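Print this page
E-mail this page to a friend

Household tips: Looking after a drama collection at home

By Ferhat Tatlı

Long serials take up more room than films. A film is one case on a shelf. A serial can be six or eight cases, or a fat box with a cardboard sleeve that splits at the corners the third time you pull it out. My own collection stands at 222 discs, most of them television drama, and the tips below come from keeping it in a small house with a damp back wall.

Shelving and sleeves

Store discs upright, the way you would store books. Cases stacked flat put their weight on the bottom one, and the little hub that grips the disc is the first thing to crack. Leave a finger's width at the end of each shelf.

Keep them off an outside wall if you can. If you can't, bring the shelf forward so that air can get behind it. In November I take everything off the lowest shelf and wipe the wall down. Paper inserts go wavy long before you see any mould, so check those first.

Cardboard sleeves can be mended from the inside with a strip of gummed paper tape. Sticky tape on the outside yellows and lifts the print when it comes off. Cut the strip a little short, press it down with the back of a spoon and leave the box open overnight.

Replacement cases are cheap, and you can swap the printed cover across in a minute. Buy the kind with a proper hinged tray for sets of more than two discs. The ones with discs piled on a single spindle are a nuisance when you want the one at the bottom.

Cleaning a disc

Fingermarks come off with lukewarm water and one drop of washing-up liquid. Wipe from the centre straight out to the edge, never round and round. Dry with a soft cloth that has not been through the wash with fabric conditioner. Kitchen roll scratches.

If a disc still sticks at the same point, try it in another player before you give up on it. Old players are fussier than new ones about some discs and more forgiving about others. My copy of Tustska froze in the fourth episode every time on the machine downstairs and played straight through on the one in the spare room.

Furniture polish, toothpaste and banana skin are all recommended by somebody. I have tried the toothpaste and would not do it again.

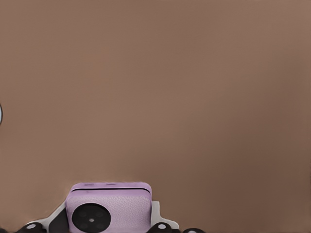
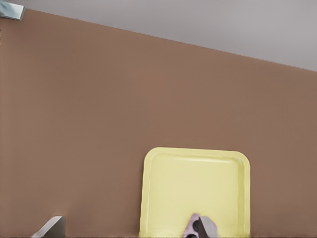 Keeping your place

The hardest thing with a long serial is remembering where you stopped, especially if two people in the house are watching at different speeds. Players forget once the disc comes out. An index card in the front of the case does the job. Write the disc number and the episode number, and cross them off in pencil.

Babita Sachdeva, who runs the drama evenings at the library in Talpur, uses a wall calendar. Each serial has its own colour and she puts the episode number in the square for the day she watched it. She got through all 310 episodes of Drimuvlow that way over a couple of years. Her advice is to add one line about what happened whenever you know there will be a gap. "Brother back from the army, shop sold" is enough.

A family tree helps with anything that covers more than one generation. Draw it in pencil. People turn out to be somebody else's daughter around the halfway mark and you will need the rubber.

Subtitles

Many viewers put up with subtitles that are too small or too faint when the cure is in the menu. Look in the player's settings as well as the disc's own menu, as some players let you change the size there. If the bottom line of text is missing, the television is probably enlarging the picture. Look for a setting called overscan, screen fit or just scan and try the alternatives.

Pale subtitles over snow or a white shirt are hard on the eyes. Turning the brightness down a notch does more good than turning the contrast up.

Move the lamp. A light behind your chair will show as a reflection across the lower part of the screen — exactly where the words are. Put it to the side of the television or a little behind.

If you knit or iron while you watch, save the dubbed serials for that and keep the subtitled ones for when your hands are free.

Lending

Write it down. I keep a page at the back of the address book with the title, the name and the month, and I lend one disc at a time from a box. You get the rest of the set back much sooner when the borrower needs the next one.

Put your initials on the case, inside, near the hinge. Do not write on the disc with a ballpoint, on either side. A sticky label is worse still — it can unbalance the disc or come loose in the player.

Second-hand sets

Open the box before you pay. Count the discs against the list on the back and check that each one belongs to that series. The charity shop in Drurness once sold me a first series with two copies of disc three and no disc four. Hold each disc at an angle under a light. Fine scratches that run from the centre outwards rarely matter much, but long ones that follow the curve often do.

Play the last disc first, for a minute or so, with the sound off if you don't want the ending spoiled.

Back to top | Contact | Copyright Ferhat Tatlı. Please ask before reprinting.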